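How to Budget for a Two-Arm Tabletop Cell Without Fooling Yourself

Filed by Severin Bühler, Thu 7 September

Most budgets I get asked to look over have one line on them: two arms, price from the vendor's page. Then comes January and the same people are asking for more money. So before you sign a quote from Korell or Hilthorpe or anybody else, work through the steps below with a pencil.

Step 1. Write down the job in one sentence. "Handle soft goods" is a sales phrase. "Pick up a folded towel and put it in a zip bag" is a job. If your sentence needs the word "flexible," start over.

Step 2. List everything that is bolted, plugged in or stuck down. Look at a working cell, and ignore the arms for a minute. 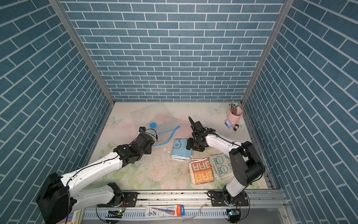 Buying Guides > Hidden Costs

Rail, mounting plates, frame posts, cable tray, a camera on each gripper, wall panels, a floor covering. The small circuit boards too. Any of these can be missing from a quote that says "complete," and I have yet to see two vendors mean the same thing by that word. Ask for the list in writing, with a price on each line.

Our own quote had the rail and plates under "accessories (optional)" for $229. I would like to meet the customer who holds the arms in his lap.

Step 3. Price the junk. Towels, zip bags, pens, a stapler, keys. It sounds silly to budget for these, and then somebody is at the store every week with a personal credit card. We put down $60 for the first batch and Doina Kovačević told me it was low. She was right. Buy duplicates of anything printed, because the pattern you liked will be gone from the shelf next time.

Step 4. Budget hours for setup, then argue with the number. The vendor told us 18 hours from crate to first pick. Ask whose hours those are. Ask if they include running the cables, lining up the cameras and sweeping the floor – crumbs and lint get in and they don't leave on their own.

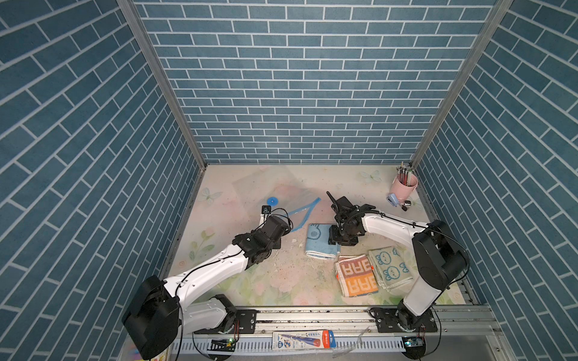
Step 5. Hold back a repair fund. I use $2000 for a pair of small arms and I don't let anyone touch it for upgrades. Cables that bend all day are my first worry, then gripper fingers. Ask what a replacement finger costs and how long it takes to ship. If the sales rep has to "get back to you," write that down as your answer.

Step 6. Get a trial on your own items. Valentin Marty sat through a Tanguy demo where every object was a foam cube. Very smooth. Send them a thin plastic bag and a towel and ask for the uncut video – failures included.

If the total still looks good after all that, buy one cell. Leave the second one off the order until the first has done the sentence you wrote in Step 1.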